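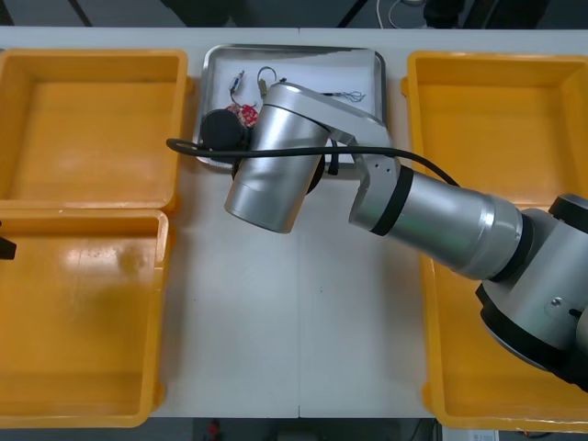
Sorting a tin of small electronic odds and ends: how many bins, and what goes where?

Posted 2024-03-10 in Workshop and Hobby Storage

Hello all! I've finally started on the great parts sort-out and I'm having far more fun than I expected. Years of taking apart dead printers and toys have left me with a big biscuit tin of bits: little motors, circuit boards, snippets of wire, keyrings, clips, and plenty I can't name. My method so far is to tip a small handful into a steel tray in the middle of a white table and move things out into yellow plastic bins on either side.

My trouble is deciding what the bins are for. Should I sort by what a thing is (motor, board, wire) or by what I'd use it for? And is three bins enough to begin with, or will I regret it? I have 60 small drawers waiting on the wall for the final home of everything, so the bins are only the first pass.

Ásdís Bjarnason

Plumlow

Oh, I love this sort of job! Sort by what it is, every time. I tried sorting by project once and ended up with motors in five different places, and when I wanted one for my daughter's windmill I had to go through the lot.

I'd go up to four bins for the first pass. Mine are motors, boards, metal bits, and "no idea". Let the "no idea" bin get as full as it likes and don't stop to look anything up while you're sorting, or you'll still be on the first handful at teatime (ask me how I know). Motors are a lovely thing to start with as they're so easy to spot, and you get a bin that looks like progress straight away. 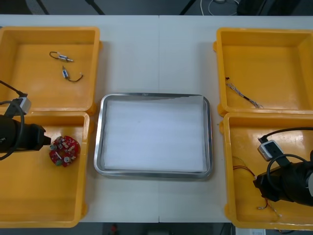 Two little motors together in one bin, a round red board in another.

A few more things that have worked for me. Keep the tray in the centre and the bins close up against each other, so nothing small drops down between them. Put a sheet of white paper in the tray if it's shiny, it makes dark wire so much easier to see. Boards want a bin with a bit of elbow room, as the pins catch on everything and loose wire will knot itself round them given half a chance. If a motor still has its wires on, leave them on! Even a short stub is handy when you come to solder.

Do small handfuls. I did 2000 pieces over one winter that way and enjoyed nearly all of it. I tried big scoops for one afternoon and gave up.

Vuvov

just use egg boxes

Justa

Agree with Plumlow on sorting by type. I'd add that wire deserves its own place early on. Untangle it before it goes in, wind it round two fingers and fasten it with a twist tie. It's dull but so worth it.

Keyrings and clips I wouldn't give a bin at all, they can go in a jam jar on the shelf and you'll find yourself dipping into it constantly. For the drawers, write the labels in pencil until April or so. I renamed half of mine in the first month and it was a pleasure to just rub them out. Do come back and tell us how the wall looks when it's full!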